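Inês Peixoto has been mending other people's table linen for 22 years, first in the back of the Drurel dry-cleaning shop and, for the last 11, from her own workroom on Fraser Street. She takes in tablecloths, napkins, tea towels and the odd christening gown. She doesn't do curtains. "Too heavy, and people want them back by the weekend," she says.

I went to see her because of a tablecloth of my own, a damask one with a hole near the hem, and came away three hours later with most of a notebook filled. She works while she talks. She was turning the edge of a napkin for most of the afternoon and only put it down to answer the telephone.

She grew up with a mother who darned everything. "Socks, elbows, sheets. Sheets were turned sides to middle when the centre got thin. You cut them down the length, swapped the halves over, and sewed the good edges together. There was a seam down the middle of the bed and you slept on it and didn't think about it." She learned on those sheets at the age of nine and was paid in stamps for her album.

Her first proper customer was Lucie Thibodeau, who ran a guest house and had a cupboard full of cloths that had come with the building. Some were older than the plumbing. One had a date worked in the corner in red cross stitch, 1877, along with two initials that no living person in the family could explain. Peixoto mended it four times over the years and each time told Thibodeau to stop using it.

"She said it was a tablecloth and it was going on the table. I couldn't argue with that. But I asked her to keep it off the breakfast table, at least. Marmalade is bad. It isn't the stain, it's the scrubbing afterwards." 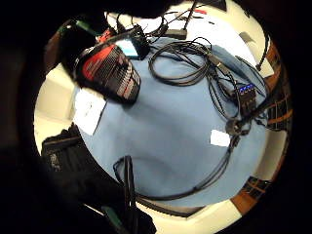 Most of the damage she sees comes from washing. People use too much powder, then rinse too little, and what stays in the cloth makes it stiff. A stiff cloth breaks along the folds. She would like people to fold in a different place each time, or to roll their best cloths on a cardboard tube. Colour is the other worry. A pale blue, like the cloth on the table here, shows fading sooner than you'd expect, and she tells customers to dry blues inside out or in the shade. Creases matter less to her. She would sooner see a cloth left rumpled than ironed bone dry, and she will not iron over a fold at all.

I asked about starch. She uses it on napkins if a customer wants it and washes it out before anything is put away. "Silverfish like it. If you store a starched cloth for a year you're feeding them."

She buys her thread from Hamano, a small supplier she has dealt with since she started, and keeps it by weight instead of colour, which confused Zachary Cormier when he came to her as a trainee. He had been a sailmaker's assistant and had strong hands and no patience for fine work.

"He pulled everything tight," Peixoto says. "On a sail that's right, I suppose. On a tablecloth you get a pucker you can see from the door. I made him unpick for a month."

Cormier, who now has his own bench at the other end of the room, remembers it as longer. "I unpicked a whole set of napkins, put them back together, and she handed them to me again. I thought about going back to the boats." He stayed because of a job that came in that October, a long banqueting cloth with a burn in it from a candle. The two of them rewove the burn thread by thread, using lengths drawn out of the hem. "When it was done I couldn't find it. I had to turn the cloth over and feel for it."

Reweaving is slow and they charge for it by the hour. For most people she suggests a plain darn or a patch. A darn goes in with a thread slightly thinner than the cloth's own, and should run well past the hole into sound fabric on every side. Beginners stop at the edge of the hole, and the darn tears out at the first wash. She likes a patch for kitchen things and doesn't mind if it shows.

Checks are a different matter. People assume a pattern hides the repair, and with a busy print it does. With a grid it's the reverse. The lines have to meet, and if they are out by the width of a thread the eye goes straight there. She cuts the patch large, pins it so that the lines run on, and tacks it with the cloth lying loose, before checking it again flat. "You can be right when it's flat and wrong when it hangs. So I look at it both ways."
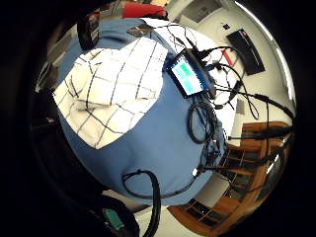 *White cloth with a thin black grid, laid over the blue.*

With printed cloth there is a further problem, in that the print is often not straight to the weave. A woven check follows the threads and you can cut along it. A printed one may wander off by a finger's width from one end of the cloth to the other. Peixoto's rule is to follow the print where it will be seen and the weave where it will be pulled, and to tell the customer which she has done.

She has turned work away. Réjean Dufour, who deals in old household goods, once brought her a set of Jornell napkins that he wanted made to look unused. She would mend them, she told him, but the mends would go on the receipt. He took them home. He came back the week after and had them done her way, and he has sent her work ever since.

"He's all right," she says. "He wanted to try it."

The workroom has a waiting list now, mostly by word of mouth. Chantal Lévesque keeps the order book two mornings a week and has put a stop to customers leaving bags on the step. Each piece gets a paper slip pinned to one corner with the name, the fault and the price agreed. Lévesque also writes down what the customer says about the cloth, where it came from and who used it, although this has no bearing on the repair.

"I read them out to Inês sometimes," Lévesque says. "There was one that had been under a sewing machine for thirty years. The owner had never seen the middle of it."

As for my damask, Peixoto held it up to the window, looked at the hole for a few seconds and then at the rest of the hem, where she found two more that I hadn't noticed. She quoted me for all three. I asked what I should do with it in the meantime, and she said to leave it with her, and to go and buy a softer brush.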